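Home | News | What's On | Join In | Contact

Last updated: 11th September

Call for participants: Winter Indoor Activities Programme for Garrison Families

The Ondstead Garrison Welfare Office invites applications from serving personnel, their partners and dependants aged sixteen or over to take part in the Winter Indoor Activities Programme. Sessions are held at the Teixeira Centre, Ginska Road, and will run weekly until the middle of December. There is no charge to those who are accepted.

The programme was set up after last year's family survey, in which many respondents living in quarters asked for more to do on weekday evenings without having to leave the garrison. The survey drew 465 replies. Evening table tennis and short mat bowls were the most requested activities, followed by beginners' cookery and a board games night. All four are included this season.

Places are limited to 38. Where more applications are received than there are places, priority will be given to families who have been posted to Ondstead within the past year and to those with a member of the household currently deployed. Other names will be placed on a reserve list and contacted in order if a place comes free.

What is expected of participants

Participants are asked to attend regularly and to complete a short feedback form at the end of the season. Anyone who misses three sessions in a row without notice may be asked to give up their place to a person on the reserve list. Shift workers and those on duty rosters may apply for a flexible place, which allows attendance on alternate weeks.

Each session lasts two hours, from 7 pm, and the building is locked at half past nine. Indoor shoes with pale soles must be worn in the main hall. Bats, bowls and cooking equipment are provided. Participants may bring their own bats if they prefer — these should be marked clearly with the owner's name.

Cookery participants should tell the office of any food allergy when applying. Ingredients are supplied, and a container with a lid is useful for taking food home. 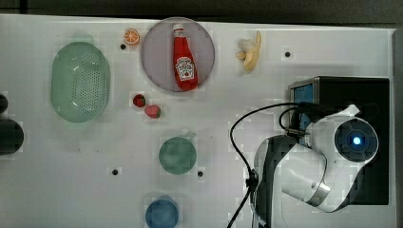

Session leaders

Table tennis will be led by Kiran Rajput and short mat bowls by Jacqueline Mallet. Genivaldo Siqueira will take the cookery evenings. The board games night has no formal leader, but a member of the welfare staff will be present throughout.

The office would also be glad to hear from anyone able to assist with table tennis coaching. A recognised coaching award is desirable but not essential. Assistants will be required to complete the usual background checks before their first session, and travel costs from Udov Barracks will be repaid on production of a receipt.

How to apply

Application forms may be collected from the Welfare Office reception or from the guardroom at Udov Barracks. Completed forms should be handed in at either place, in an envelope marked "Winter Programme". Please list your chosen activities in order of preference. Applicants who do not hold a garrison pass must bring photographic identification to their first session.

Applications close at noon on the last Friday of the month. All applicants will be told the outcome in writing within a week of the closing date. Questions about eligibility should be addressed to Fabian Stöckli, Programme Officer, at the Welfare Office. Requests for help with access, including step-free entry and a hearing loop, should be made on the form — there is a box for this on the second page.

Comments (3)

Rogério Pacheco
Can partners apply on the same form or do we need one each?

Welfare Office
One form for each person, please. They may be handed in together in the same envelope.

Marsh Lane mum
Pleased to see the bowls back. Is there anywhere for younger children to wait while we play? Mine are nine and eleven.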